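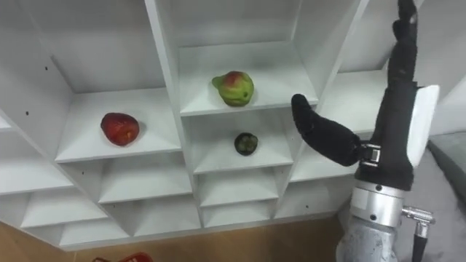 Section 4: Setting Up the Commentary Position

Reading time: 4 minutes
Print | E-mail

Use this section to connect two announcers and a statistician to the Sandason commentary unit for a live football broadcast. It assumes the main camera and the encoder are already running (Section 3). Last revised 31 March 2019.

4.1 Before you start

Get to the press box early enough to finish the line check before the teams come out to warm up. You need:

- the commentary unit and its power supply
- 2 headsets with boom microphones
- one listen-only headset for the statistician
- the cable reel (400 feet)
- the printed roster cards for both teams

CAUTION: Do not run the cable across an aisle or stairway without a cable ramp. Most stadium managers will make you pull it up again.

4.2 Connecting the unit

1. Place the unit on the desk between the two announcers, with the talk buttons facing them.
2. Run the cable from MAIN OUT to the wall panel or directly to the truck. Leave a loop of slack under the desk.
3. Plug the play-by-play headset into Position A and the analyst headset into Position B.
4. Plug the statistician's headset into AUX. This jack carries no microphone signal.
5. Turn all three volume knobs fully counterclockwise.
6. Connect power. The status light turns amber, then green.

Note: If the light stays amber, the unit has not found the truck. Check that the far end of the cable is in input 31 on the patch panel. Other inputs pass sound but not talkback.

4.3 Setting microphone levels

Do this with the people who will be calling the game, wearing their own headsets. A level set by a crew member reading numbers off a card is always too low.

1. Ask the play-by-play announcer to call a made-up touchdown at full voice.
2. Adjust GAIN A until the meter touches the yellow segments and stays out of the red.
3. Repeat for Position B at normal speaking level.
4. Have both announcers talk over each other for a few seconds. If the red segment lights, lower both gains by one step.
5. Press LOCK. The gain knobs no longer respond.

Note: The analyst usually gets louder once the game starts. Check the meter again after the first drive.
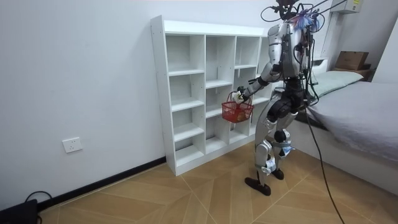 Figure 4-2. Robot holding a red basket at the shelving unit.

4.4 Talkback and the cough button

The producer can speak to either announcer or to both. Talkback is heard in the left ear and program sound in the right. To swap them, hold EAR for two seconds.

The cough button cuts the microphone only while it is held down. It does not latch. The TALK button sends the announcer's voice to the truck and takes it off the air until the button is released.

CAUTION: The TALK button does not mute the other microphone. Anything said loudly into a closed microphone may still be picked up by the open one.

4.5 Crowd microphones

Two crowd microphones can be added on the Pan inputs, one for each sideline.

1. Clamp each microphone to a railing, pointed at the field and away from the band.
2. Fit the windscreens, even on a calm day.
3. Set the home sideline to Pan L and the visiting sideline to Pan R.
4. Raise the crowd level until it can be heard under the announcers. Bring it down before the national anthem if the stadium PA is feeding the truck separately.

4.6 After the game

Wait for the truck to confirm that the postgame segment is clear. Then unlock the gains, turn the volume down, and disconnect power before unplugging any headset. Wipe the boom microphones and replace any foam cover that is torn.

Report faults to Rongrong Li in the equipment room and write the unit number on the tag.

Matberg Sports Production | Contact equipment support | © 2019 Matberg. All rights reserved. | Back to top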